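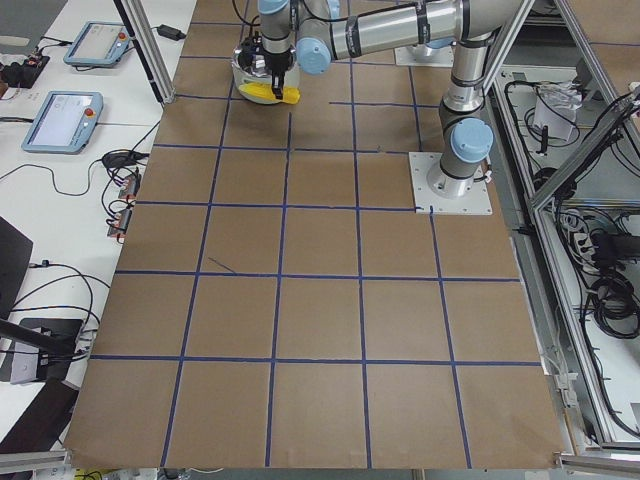
The Lalline had not run since Toon Kuipers's father parked it in the barn. Toon wanted it on the road by April. Annelies De Graaf said the engine was sound, but the carburetor was another matter. She had covered the bench in brown paper and put a shiny metal bowl on it, and every jet and screw was to go in there and nowhere else.

"Six cylinders," she said. "They only built 142 of these with the six."

"My father said 102."

"Your father sold cars."

Toon went through the glove box while she worked. He found a dry pen, a road map and a receipt from a garage in Grurkevton, made out to Nathalie Verbeke. He did not know the name.

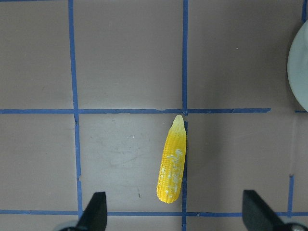

Grurkevton

The garage was a bakery now. The woman behind the counter was Nathalie's daughter, and she knew the car before he finished describing it.

"Dark green," she said. "She cried when she sold it – she never told us who bought it."

Toon paid for his bread and asked if her mother still liked to drive.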